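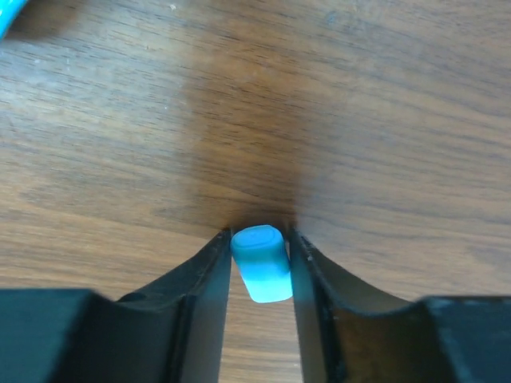

Open day at Prurkau, December.

I had wanted to see the Trastton woolen mill for a long time. Twice I wrote to them, and both times they answered very politely that they do not receive single visitors, only school classes and groups from the trade. So when I read that they would have an open day in December, I bought the train ticket on the same evening. From the station in Prurkau it is a walk of twenty minutes along the river, and the last part has no sidewalk. If you go next year, wear good shoes.

The doors opened at nine. In the entrance hall we received a paper badge and a pair of foam earplugs. I put the earplugs in my pocket and forgot them there, which I regretted later in the weaving room. We were divided into groups by the language we preferred. I chose English, although it is not my first language, and in this way I came to the group of Bláthnaid Cullinane, who has worked in the mill since she finished school and now plans the production.

We started in the wool store. Trastton buys most of its wool already washed, in pressed bales, and a smaller part comes directly from farms in the valley with the grease still in it. Ms. Cullinane let us put our hands in both. The washed wool is dry and a little squeaky. The other one leaves your fingers soft for the rest of the day, and I must say that it also leaves a smell. A man in our group asked why they do not wash all of it themselves. She said that washing takes a great deal of water, and that the permission they have from the town allows only a limited quantity per week.

Carding was the part I understood least before the visit. I knew the word, but I believed it was something like combing. The wool goes over a row of large rollers covered with fine wire, and every roller turns at a different speed, so the fibers are pulled apart and laid again in a thin web. The oldest carding machine has a name, Peder, after the mechanic who repaired it for most of his life. It has been in service for 70 years. They wanted to replace it once, but the newer machine made a web which was too even for the heavy blankets, and the customers noticed.

From there we went upstairs to the dye room, where Lorcan Buckley was waiting for us. He spoke fast and I lost some of his sentences, but he was so patient with questions that I could repair most of it. The mill keeps 408 shades in its book. Each page has a small knot of yarn and a recipe written by hand, and on many pages the recipe is corrected two or three times in different inks. I asked him which color is the most difficult. I expected that he would say black or white. He said beige! A small mistake in a strong red is still a red, he explained, but a small mistake in beige is pink or green, and the customer sends it back.

After the dye room there was a break for coffee and a kind of flat cake with caraway. I took two pieces. It was served by the Mulligan bakery from the town, and I can recommend it.

The weaving room is very loud. Ms. Cullinane explained everything in the corridor first, then we went in and she only pointed. The blanket on the loom nearest to the door had 916 threads in the warp, and when one of them breaks, the loom stops by itself and a weaver must find the end and tie it. We saw this happen. The weaver found the broken thread before I had understood where to look, and she tied it with one hand.

The finishing room was quieter and much warmer. Before this step the cloth is open and rather stiff, and I would not want to sleep under it. It is washed in warm water and beaten until it shrinks, and then the surface is raised with wire brushes. In former times they used the dried heads of teasels for the brushing, and a tray of them was on the table for us to touch. They are sharper than they look. The mill makes 2,000 blankets in a year, and every one is checked over a lighted table before the label is sewn on.

At the end we could ask questions in the canteen. Several people wanted to know about moths. The advice was simple: wash the blanket or air it well before you store it, close it in a cotton bag, and take it out once in the summer. Cedar wood smells nice, but they do not rely on it. Another visitor asked about apprentices, and Ms. Cullinane said they have places for two in the coming year and would be glad to receive letters also from older people who want to change their profession.

Some practical remarks. The visit is free, but you must register. There is an elevator to the dye room, and you have to ask for the key at the entrance. The shop takes only cash on open days and the line was long after eleven, so it is better to go there before the tour. I bought a small blanket in gray with a fault in one corner, at half the price. I needed some time to find the fault, and I have now lost it again.

My train back was at three, and I had to walk quickly along the river to catch it.

Contact | Copyright, all rights reserved | Back to top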